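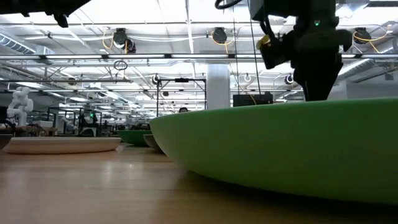
Ticket 484: right gripper stops short when closing on bowl rims

Jun 11, 2019
By Sushil Prajapati
4 min read

Cell: Herkutness, table cell, two arms
Status: closed, with one follow-up
Priority: medium

Reported problem

The right gripper comes down to the rim of the large green bowl, starts to close and stops before it has a grip. The controller logs a grip timeout and the arm holds position. The small green bowl and the beige plate run without errors on the same program. The left arm is not affected.

The operator cleared the fault and restarted three times before opening the ticket. Same result each time. The status LED on the gripper stayed green through all of it, so the gripper has power and thinks it is healthy.

What changed recently

The cable tether on the right arm was re-hung after the table was moved. No software changes. The bowl set is the same one we have been using from Comwood.

Log

08:40 Put the cell in manual and jogged the right arm up clear of the table. Opened and closed the gripper in free air. Full travel both ways, no timeout. Repeated at slow speed, same.

08:55 Jogged down to the big bowl and closed on the rim by hand control. Stopped short. Moved up and tried again in free air, fine. So the fault only shows up low over the table.

09:10 Checked the fingers. Pads are worn at the tips but still seated. Screws tight. Wiped off some dust. No change.

09:20 Swapped in the spare pads anyway to rule them out. No change. Put the old ones back and kept the spares.

09:45 Watched the motor current on the pendant while closing. In free air it sits where it should. At the bowl it jumps early, before the fingers touch anything. The controller reads that as contact and backs off, then times out because the width is wrong for a grip.

10:05 Looked at the tether. With the arm up there is plenty of slack. With the wrist turned for the big bowl and the arm down, the cable pulls tight and gets pushed sideways against the finger linkage. You can feel it with a hand on the cable — power off first, please.

10:15 Unclipped the tether from the lower tie point and held it away from the wrist with a loose strap. Ran the big bowl in manual. Closed and held on the first try.

10:30 Called the Pant support desk to ask about the bend radius for this cable. They want a service loop above the wrist and no tie point below it. Ours had the tie point below.

Fix

1. Power down the right arm and lock out the cell.
2. Cut the lower tie. Do not cut toward the cable.
3. Pull enough length down from the overhead run to make a service loop above the wrist.
4. Secure the loop with two hook-and-loop straps. No zip ties.
5. Power up and turn the wrist through its full range by jog, first with the arm high, then with the arm low over the table. Watch the cable the whole way.
6. Zero the gripper and run the width check.

Width check after the fix passed on all objects in the set.

Test run

Ran the full bowl and plate program at normal speed for 368 cycles. No grip timeouts. There was one pause when the small bowl was set down off its mark. I reset it by hand and carried on. That one is a placement issue and has nothing to do with this fault.

Things I checked that were not the cause

Gripper firmware matches the left arm. The force limit is at 16 on both sides and I left it alone. Someone had suggested raising it, but that would only have hidden the drag and worn out the linkage. Table height was off by a hair after the move, so I re-taught the approach point for the big bowl. I did that after the cable was fixed, and the fault was already gone by then.

Follow-up

The left arm is still tied the old way. It has not faulted, but it does not reach as low in the current program. I will re-hang it when the cell is next down for the Sukonura job. Until then, do not load any program that sends the left arm to the big bowl.

Finger pads on the right gripper should be replaced by November. Spares are in the drawer under the controller.

If the timeout comes back, look at the cable with the arm down before touching any settings, and reopen this ticket instead of starting a new one.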